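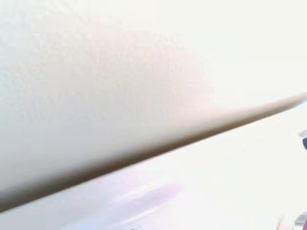
Liya Yilma writes that she asked for tips on keeping a bathroom counter clear and got sent to a robotics club, and would we please explain ourselves.

Fair enough, Liya. The Surkura student robotics club has spent the term teaching an arm to put things back where they belong around a bathroom sink. We call the project Ridell. I have a bathroom counter at home that looks like a yard sale, so I can't claim the work has improved anybody's character. But when you have to explain a sink to something with only a pair of fingers and no common sense, you end up learning a fair bit about sinks. Most of what follows works just as well if you have hands.

Tall things go where you can knock them least

A pump bottle is the first casualty of every session. It's top-heavy when it's nearly empty and it stands exactly where your sleeve goes. Pick one spot for it and leave it there. If it still goes over, top it up. We refill ours at half, and it falls half as often as it used to, which is a sentence I have now put in a club report.

Give every bottle some elbow room

We started with everything lined up shoulder to shoulder, like a drugstore shelf. It looked great until you wanted the second one from the left. The rule now is a finger's width on each side. People grab the wrong bottle in the morning too, they just don't log it.

Mark the spot

For practice runs we put a small piece of painter's tape under an item's home position. Do this at home for a week and the family will put things back without being asked. Do it for a month and the tape leaves gum behind. A drop of cooking oil on a rag takes it off. Wipe with dish soap afterward or the next bottle will skate.

Keep small things out of the basin

Caps roll. They roll toward the drain with what feels like intent. Before you open anything small over a sink, close the stopper or lay a washcloth over the drain. Soylu, our gripper program, has dropped more caps than any toddler, and the washcloth has saved nearly all of them. The one it didn't save was mine.

Dull the shine before you judge the mess

Chrome is trouble for cameras and for people. Bright window light bounces off a faucet and you can't tell water spots from glare. Half close the blinds, then look again. For real spots, a cloth dampened with white vinegar and water in equal parts, a rinse, then a dry towel. Keep vinegar off natural stone. We learned that last part from the label, for once.

Clean from the back forward

Everyone wipes the front edge because it's the part they lean on. The back of the counter, behind the faucet, is where the little bottles retire. Move those first, wipe, put them back, and work toward yourself. An old toothbrush gets around the base of the faucet. So will a robot, given a semester.
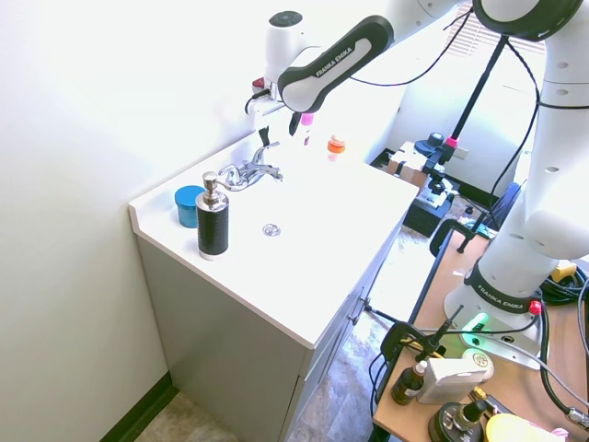

Melahat Kahraman asks whether any of this is faster than just doing it yourself, and adds that her nephew is thinking of joining in September.

No, Melahat. Doing it yourself is much faster. By our own log the arm has made 587 tries at returning items to the counter, and a person could clear the whole thing while it was still thinking about the first. Tell the nephew to come anyway. We meet in the workshop, new members start on taping cables and nobody touches the arm until they can find the stop button with their eyes on something else.

For him, and for any other parent or aunt whose garage is about to become a lab, a few workshop tips:

Coil cables loosely, over and under, and keep them along one side of the bench. A cable you step over is a cable you'll trip on as soon as you're carrying something.

Clamp anything you'd be sorry to see move. Put a scrap of cardboard between the jaw and a soft wooden top, or you'll have a nice round dent to remember the project by.

Keep a cardboard box. We own proper stands, and we still reach for a box when something needs to be a little higher.

Practice dry. Derness, last year's project, involved real water and about 500 paper towels. Ridell keeps the tap shut.

Write down what went wrong before you fix it. Two of us fixed the same loose screw on the same afternoon, once in each direction.

Next page: getting hair dye off grout, sent in by a reader with no robot at all.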